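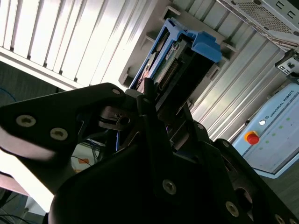 Forever, for a monthly fee

The companies that want to mind your family photos are making a very long promise. I went looking for what stands behind it.

My mother kept her photos in a Clornard biscuit tin, and when she moved into a smaller place last March the tin came to me. It held 76 prints, a library card and a lock of hair in a twist of tissue. Nobody in the family can say whose hair it is.

A fortnight later an ad for Kinside began following me around the internet. Kinside calls itself a memory vault. You upload your photos, letters and voice recordings, choose the relatives who get a key, and the company promises to look after the lot "for every generation to come". The price is nine dollars a month. I spent an evening with the terms and conditions, and the generations to come don't get much of a look-in. The company can close the service with 95 days' notice, and it can change the fee when it likes. If the card on the account stops working, the vault is locked, then emptied.

Cards tend to stop working when people die. I'd have thought that was the very event the product was for.

I put this to the company by email. The reply said Kinside was "passionate about legacy" and directed me to a help page, where I learned that a next of kin may apply to take over the payments by sending in a form and a death certificate. How long that takes wasn't stated, so I asked, and was directed to the same help page.
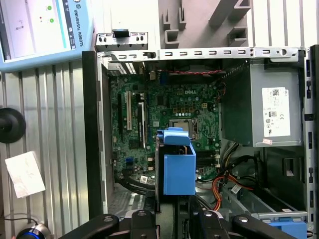

Photograph: Amber Wragg

Rūta Mockus has spent most of her working life in a regional archive, the kind with a reading room, two long tables and a rule about pens. She was polite about Kinside for nearly a minute. "Forever is a word for people who aren't paying the power bill," she said. Her own shelves hold the business papers of the Stankevičius family, who ran a timber yard and never threw out a receipt. The papers survived a flood, a divorce and a grandson with a bonfire habit. What didn't survive was the newer material, the accounts the yard kept on disks in a program that stopped being sold. The disks are still in their box. She can read the labels.

I expected her to tell me to print everything and be done with it. She wouldn't. Cheap prints fade, she said, and sticky albums of the sort my aunt favoured can do more harm than the damp. She also thinks most people keep far too much. A family that leaves behind every picture it ever took has given the next lot a chore, and the next lot will put it off, as I've been putting off my own phone for years.

It's a fair hit. I have thousands of photos of meals, parking signs and the backs of children's heads. I'm not sure any service should be keeping those for my descendants, and I'm quite sure I shouldn't be paying by the month for the privilege.

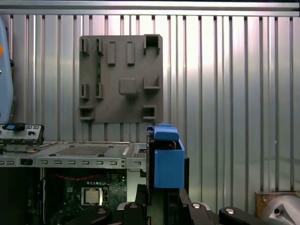

The other outfit I looked at, Meltau, goes about it differently. There's no monthly fee. You pay once, a good deal more, and the money is meant to go into a fund whose earnings cover the storage for good. I like the sound of that, or I did until I asked to see the fund's accounts. Meltau will show them to members. To become a member you pay the fee. There may be nothing wrong with the sums at all, but I wouldn't buy a used car on that footing.

The people I spoke to who had signed up to one or the other were mostly happy, I should say. One woman had scanned her grandfather's letters and her cousins overseas could read them that same night, which no biscuit tin will do for you. When I asked what would happen in thirty years she laughed and said she'd be dead. Her daughter, across the kitchen, didn't laugh. 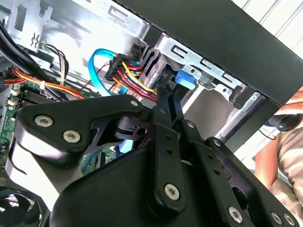 What bothers me most is the way these firms talk about storage as if it happened in the air. Every vault ends up on a machine somewhere, and machines need money and someone to look after them. Take the side off an ordinary desktop computer and there's a drive bay, a motherboard and a tangle of coloured wires running to the power connectors, and whatever else the brochure says, a family's photos are going to depend on parts of that general sort. Parts wear out. A good firm replaces them before you notice, and I have no reason to think Kinside or Meltau is careless. But the replacing has to go on after the founders have sold up and moved to the coast, and I couldn't find a line in either contract that obliges a buyer to carry on.

Mockus's advice, when I finally got it out of her, was dull. Pick a hundred pictures. Write on the back who's in them, in pencil. Keep copies in two houses, belonging to people who are on speaking terms, and look at the digital ones every so often to check they still open. If you want to pay a company as well, go ahead, and treat it as a convenience.

I've done the pencil part. It took a wet weekend and several calls to my mother, who was firm on some of the names and changed her mind about others the next morning. The tin is on top of the wardrobe. My sister has scans of everything in it except the hair.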